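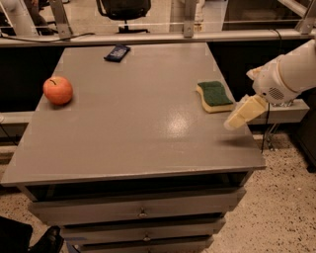
Fig. 1. Apple on a grey table.

Who Turns Up? Attendance and Drop-out in a Beginners' Running Group
Sports Development, second-year project
Jericho Villanueva and Consolacion Magbanua
Supervisor: Roald Söderlund

1. Background
Barredo Joggers meets twice a week behind the leisure centre in Skadeck and will take anyone who owns trainers. Its ten-week beginners' course ends in a run of five kilometres, or five kilometres of something. The group had always believed that people gave up in January on account of the weather. We were asked to check, possibly because it was cheaper than moving the course.

2. Method
Efren Panganiban, who leads the sessions, lent us his sign-in sheets. They hold 2186 signatures, of which 1502 could be read by both of us. The rest were signed in rain, in gloves, or by people who become doctors. We typed up the readable ones and marked each runner as finished, stopped or unclear. We also ran the course ourselves, which Mr Söderlund described as "participant observation" and Consolacion described in other terms.

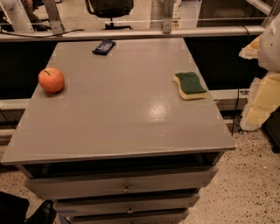

Food came up far more often than weather when we asked people why they had stopped. The evening session starts at half past six, when most of them had eaten nothing since lunch and could smell the chip shop from the second lamp post. Several had tried a full dinner beforehand and regretted it by the bridge. Efren's advice is to eat something small an hour before, and an apple like the one on the grey desk is about the size of thing he means. One runner told us she had followed this faithfully and then gone to the chip shop as well. We marked her as finished.

3. Results
Weather made very little difference. Wet evenings were nearly as full as dry ones, and the worst turnout of the course came on a mild, pleasant night when there was football on. The real drop came after week four, when the plan jumps from three-minute runs to eight-minute runs with no warning at all. Reynaldo Malabanan, who wrote the plan, says the jump is there to build character. It mostly built a queue for the Dedard bus.

4. Limits
Our handwriting problem is a serious one, and people who left early were hard to reach. Those we did reach were very polite and may have blamed food to spare Reynaldo's feelings.

5. Suggestions
Put a five-minute week between weeks four and five. Start the evening session at seven. Buy a pen that works in the rain.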